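Visit report: Griser office supplies, Tilholm site

The visit took place on 26th May and lasted a little over 2 hours. Griser moved its returns and kitting work to Tilholm when the lease on the older building ran out, and the site now handles small stationery for offices and schools. The floor area is 2000 square metres, most of it racking.

Goods in

Cartons arrive on the north side and are opened the same day. Each product line has a stock number and a shelf position, and there were 781 live lines on the list we were shown. Slow sellers go to the upper levels. The labels are printed in a large plain type that can be read from the aisle -- a small point, but it saves a good deal of walking.

Sorting tables

Mixed returns are sorted by type into open plastic bins before any checking is done. Staplers go in one bin and rolls of tape in another, whatever their colour. The bins have handle slots in the walls and can be lifted straight off the table when the next bench calls for them.
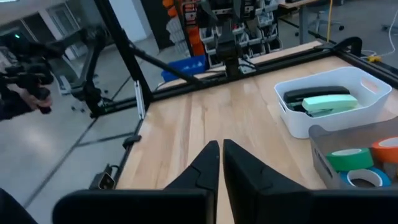
Checking and kitting

Staplers are test-fired on scrap card and wiped down. Tape is checked for crushed cores and dirty edges, and doubtful rolls are kept for use in the packing area. Items that pass are either put back on the shelf or made up into desk sets. The largest set on the current list, sold under the name Andar, has 31 pieces and is packed from a printed sheet.

Dispatch

Outgoing parcels are carried by Fashola, with one collection in the late afternoon. We did not stay for it. A second packing bench is due in June and will stand beside the existing one, where the floor has already been marked out with yellow lines.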